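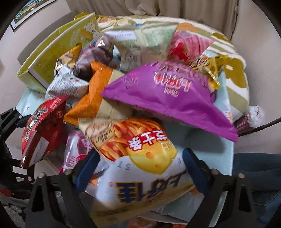 4.3 Sorting packaged snacks from a mixed pile

This section applies to the Flarnia two-finger gripper, in both hand-held and arm-mounted configurations. It describes the procedure for picking snack bags one at a time from an unsorted pile. Operators should read Section 2 (Safe Handling) before proceeding.

Current capability

Tidying a pile of soft packaging remains a supervised task. In the Breltow household trials, 1,055 picks were attempted under arm control, and an operator had to intervene in 49 of them. Most interventions involved bags lying beneath or behind others. The system is not approved for unattended use in the home, and households should not expect it to replace a person for this chore.

Procedure

1. Place the pile on a flat, stable surface. A cardboard box or a cushion may remain beside it, provided the gripper can reach the front bag.

2. Select the bag nearest the gripper. Printed lettering may be upside down or at an angle; the orientation of the label does not affect the pick.

3. Open the fingers wider than the selected bag and advance until one pad is on either side of it.

4. Close until both pads touch the bag. Stop at first contact, then increase force in single increments using the thumb dial.

Note: The force dial is graduated from 0 to 100. Bags of chips and puffed snacks should be handled at the lowest setting that holds them.

5. Lift straight up and pause for 2 seconds. If a second bag rises with the first, lower both and repeat from Step 3.

6. Move the bag to the sorting bin and release it no higher than the rim.

7. Continue from front to back. Leave small foil packets until the larger bags around them have been cleared.

CAUTION: Keep hands, legs and loose clothing away from the fingers while they are closing. Persons seated beside the work surface must remain outside the marked reach of the arm.

CAUTION: Do not pull on a bag that is caught under a box flap. Free it by hand with the gripper in standby.

Known limitations

Metallic and glossy film may produce false depth readings. Crumpled bags, and empty plastic bags in particular, can be mistaken for full ones. Where colours or patterns in nearby furnishings resemble the packaging, the operator must confirm each target in the Eide control panel before closing the fingers.

Revision of this section: Haruna Okabe, Technical Publications. Inquiries about force settings should be directed to Florencio Llorente at the Nunoria service centre.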